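Ticket: Demo cell 2, arm stops with grip force fault during open day run-through
Site: Tramwood, visitor hall
Opened by: Tolera Feyisa
Priority: High (open day in August, doors at 10:00)
Status: Resolved, monitoring

Reported problem

Cell 2 stops partway through the tube handling demonstration. The controller shows fault 109, grip force out of range, and the arm holds position until the fault is cleared by hand. Cell 1 runs the same Prurkari program without faults. Visitors will be standing at the barrier during the run, so a manual reset each time is not acceptable.

Log

08:15 - Cleared the fault and restarted. Fault came back on the first close. Power cycled the controller, same result.

08:30 - Compared parameter files between cells. Program version matches. Grip force limits match. Finger offset does not: cell 2 still carries the value from the Grondside visit, when it was fitted with the narrow fingers.

08:40 - Copied the finger offset from cell 1. Arm now closes without a fault but stops early on the approach. Logged position at stop is 1,830 encoder counts, which is short of the taught grip point.

08:55 - Called Wunderlich support. They asked for the event log and the tool definition. Sent both. They pointed out that the tool definition is stored separately from the offset and has to be reloaded after any finger change, even if the number on the screen looks right.

09:05 - Reloaded tool definition and re-homed the gripper. Approach now reaches the grip point. Slow speed run completed, no fault.

09:15 - Full speed run. Completed. Second full speed run stopped with fault 109 on closing.

09:20 - Checked the taught point with the arm in manual. It was taught for a single tube, and the demo now uses a bundle. The tubes fan out toward the top and only come together at the capped ends, so a small height error changes the width between the fingers by a lot. 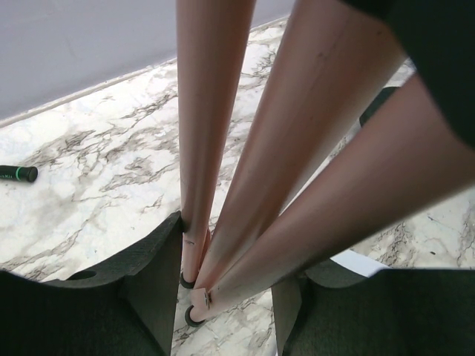
09:30 - Retaught the grip point lower, close to the end caps, and saved it under a new name so the single tube program is untouched. Reduced closing speed for the last part of the travel.

09:45 - Ran the full sequence until doors opened. No faults logged.

Cause

Old finger offset and tool definition left in cell 2, plus a grip point that did not suit the bundle.

Follow-up

Add a tool definition check to the setup sheet for visits - Feyisa.
Ask Wunderlich if the controller can warn when offset and tool definition do not match.
Keep ticket open until the afternoon session is finished.

Update, 16:20 - Afternoon session finished. One stop, caused by a visitor leaning on the barrier switch. Fault 109 did not return. Closing.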